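Course home | Syllabus | Notes | Readings | Labs | Contact

Unit 7: Tracing the Source of an Outbreak

Last updated 6 Oct 2021

7.1 Scope

These notes cover the methods used to decide where an outbreak began and how the first cases were exposed. Clinical care is covered in Unit 9. Read the Driscombe case packet before the lab.

7.2 Case definition

A case definition states person, place, time and symptoms. It is written before the count starts and is revised only in writing. Three levels are used:

Confirmed - meets the symptom list and has a positive lab result.
Probable - meets the symptom list and has a link to a confirmed case.
Suspect - meets part of the symptom list, no link known.

A loose definition early on will pull in unrelated illness. A tight one will miss mild cases and push the apparent start date later than the true one.

7.3 The index case and the first case

The index case is the first case that investigators learn of. The primary case is the one that brought the infection into the group. They are often different people. In the Driscombe packet the index case fell ill 18 days after the earliest case found by record review.

7.4 Line list and epidemic curve

Enter one row per person. Plot onset date, never report date. A single sharp peak suggests a shared exposure over a short period. A series of rising peaks, spaced by one incubation period, suggests spread from person to person. A flat, uneven curve suggests a source that stayed in place.

The Driscombe line list holds 1,361 rows, of which 53 are confirmed. Students should work from the confirmed rows first and then test whether the result holds when probable rows are added.

7.5 Samples and sequence data

Samples from surfaces show that material was present. They do not show the direction of spread. Cloth is harder to sample than steel or glass, as the weave holds material below the surface and recovery varies with the fabric. Record the type of cloth, the area swabbed and the time to storage. 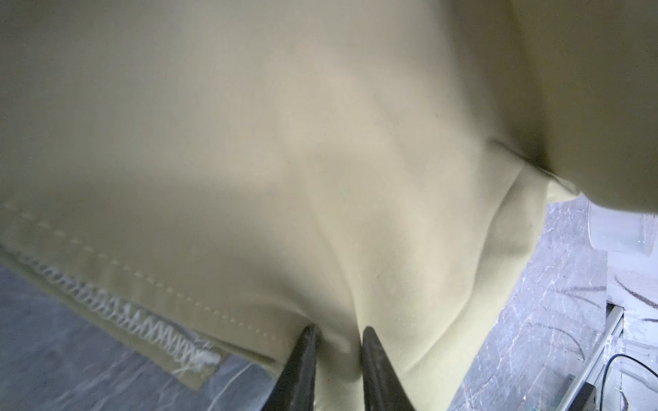 Fig. 7.2. Khaki twill, close view.

Sequence data give a family tree of the samples, and with a known rate of change they give a range of dates for the common ancestor. The range is usually wide. In the Vallthorpe exercise (June) it spans around 90 days, so it cannot settle a dispute over a single week.

7.6 Weighing competing claims

State each claim so that it could be shown wrong. List what each one predicts, then check the record. Missing records weaken every claim that depends on them - they do not support the rival claim.

Related notes
Unit 6: Incubation Periods
Unit 8: Contact Tracing in Practice
Lab sheet: Vallthorpe exercise
Case packet: Driscombe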